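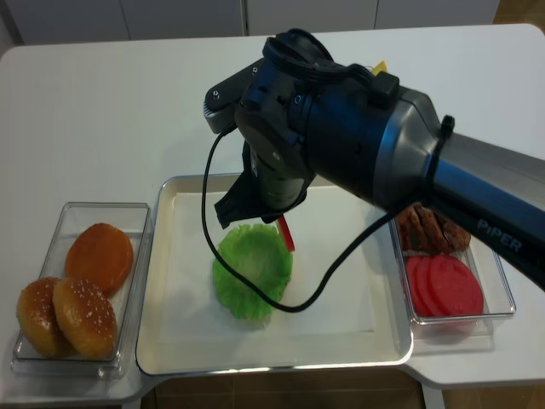
Hurnstead harvest weekend – parking and the lantern walk

millrace_jo
The September program is up on the town page. Lantern walk leaves the bandstand at 7:30 pm, brass band in the square before that, craft stalls in the school hall both days. What it doesn't say is where people are supposed to park now that the lot behind the feed store is closed. Does anyone know?

tallpine16
Field off Drokov Road, same as the spring fair. It's $18 for the day if you pay at the gate. There's a shuttle but last time it stopped running before the music was over and we walked back in the dark.

millrace_jo
$18 is a lot for a field.

oldcanal
It pays for the band and the stage. The walk itself is free, and so is the square. If you come in on foot or by bike you don't pay anything.

kettle_b
That's fine if you live in town. We're out past Uveto and there is no bus after 6. With two kids and lanterns we need the car, so for us it's not a free event.

oldcanal
Fair enough on the bus. I still think the gate price is OK for a full day. The rope lights and the road closure have to come from somewhere.

tallpine16
The town page says 952 people did the walk last year. If even half of those came by car, that's a good amount of money. I'd like to see the shuttle run until 10.

ferrysteps
Does anyone know if the walk goes over the footbridge again? My mother uses a wheelchair and the ramp on the far side was too steep for her.

millrace_jo
The map shows it going along the canal and back up Mill Street, no bridge. Roughly 90 minutes start to finish, it says, but that's with the stop for the choir.

ferrysteps
Thanks, that helps. Mill Street is fine for us.

kettle_b
Is the choir the Kokkinos one or the school one this time?

oldcanal
Kokkinos on the first night, school choir on the second. The program has them the other way around on page 2 but page 4 is correct. I sing with Kokkinos and we have been told first night.

kettle_b
Then somebody should fix page 2. People are going to turn up on the wrong night to see their kids.

oldcanal
I emailed the office. No answer yet.

tallpine16
Also, are they selling lanterns at the start or do you have to bring one? Last year they ran out before 7.

millrace_jo
Bring one. The page says "limited number available" and nothing about price. Battery candles only, no open flame.

ferrysteps
The hardware store has the battery ones in a pack of 16, if anyone wants to split a pack. I only need four.

kettle_b
I'll take six. Sending you a message.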